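Low End, Small Room: Setting Up Aneven at the Whitlock

Aneven's October run goes through rooms that were built for something else, and the Whitlock is typical of them. It has a flat floor, a low stage and parallel side walls. The band carries its own front-of-house desk and microphones but uses the house loudspeakers, a pair of full-range Flilance tops with two subwoofers, one on either side of the stage. Load-in is at noon. Marcus Oyelaran, who mixes the band, sets aside the first part of the afternoon for the subs and does not open a vocal channel until they are finished.

The problem he is working on is an old one. Two subwoofers placed left and right and fed the same signal arrive together along the center line of the room. On that line they sum, and the level rises 6 dB above what either box produces alone. Walk toward one wall and the path lengths start to differ. Where the difference reaches half a wavelength the two arrivals cancel, and the kick drum loses its bottom. Move farther over and it comes back. Engineers call the loud strip down the middle the power alley, and in most clubs the mix position is standing in it.

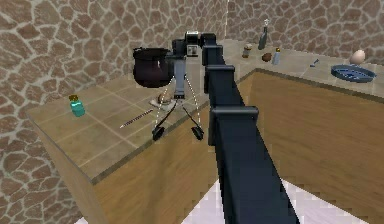
Oyelaran measures before he changes anything. He runs pink noise through one sub at a time, then both, and stores a trace at each of the positions he has taped on the floor. The meter is set to C weighting, slow, and the level at the desk is brought to 84 dB so that readings can be compared from one town to the next. All of it is logged in Grello, along with the processor settings. What surrounds the listener matters less at this stage than people expect. A tiled countertop above a wooden cabinet, as in the rendered kitchen, is a hard reflector for cymbals and consonants, but a bass wave is so much longer than the counter is deep that it passes by with little change. The same applies to a bar. It will make the top end harsh for the customers leaning on it and will do almost nothing to the kick.

At the Whitlock the traces showed a cancellation at 60 Hz a few steps off center on both sides, which put a large part of the audience in a hole. The house had been correcting for it with equalization. This does not work. Boosting a canceled frequency raises both arrivals by the same amount, so they go on canceling, and the only place that gets louder is the power alley, where there was too much already.

The fix was to move the boxes. Both subs were brought to the center of the stage front and placed side by side, close enough together to act as one source at the frequencies they reproduce. The tops were then delayed to match, with the crossover left where the house had it. The second set of traces was flatter across the width of the floor. Level at the mix position dropped a little, and Oyelaran left it there.
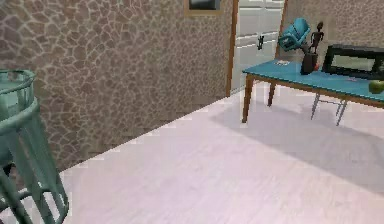 Side walls are the remaining difficulty. A single central source removes the interference between boxes, but each wall still returns its own late copy of the signal, and those copies interfere with the direct sound. Thick drapes help with speech and guitars. They have very little effect on bass. Rough surfaces are limited in the same way. A wall of irregular stones running straight down to the floor with no baseboard, on the pattern of the brown one in the rendering, would scatter high frequencies if the joints had real depth to them, and would behave as a plain flat wall to a bass guitar. Treating the low end properly takes deep absorbers, and a club that sells tickets by floor area will seldom give up the space.

There is also a cost to the central position. Subs at the stage lip sit directly in front of the singer, and sound from the back of the cabinets goes into the vocal microphone. Oyelaran put a steep high-pass filter on every open microphone except the kick and the floor tom. The bass amplifier was turned down on stage and came up in the PA to compensate. The drummer asked for more kick in the wedge at soundcheck, then asked for it to be taken out again.
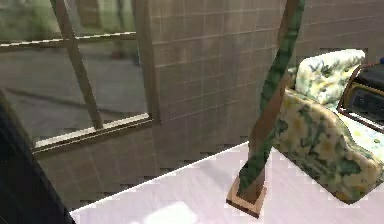

Sandro Bianchini would have left the boxes where they were and delayed one side slightly. His argument is that the delay steers the alley away from the desk, so the engineer hears something closer to what most of the floor hears, and that the front row is spared a pair of cabinets at knee height. He accepts that the hole at 60 Hz would still be in the room, only somewhere else, and says he would take that over low end in the vocal microphone.

Oyelaran has tried the one-sided delay in other rooms and keeps a preset for it, for stages where there is no space at the front. Its drawback is that the image of the kick drum shifts when the listener is near the tops, and he finds this distracting with a band that plays quietly between songs.

The Whitlock's technical sheet still shows the subs left and right. The house crew has marked the central position on the floor in white tape, and the new delay times are saved in the processor under the band's name. Doors on the night were at 7 p.m. With the floor full, the upper end of the tops needed a small lift, and the subs were not touched.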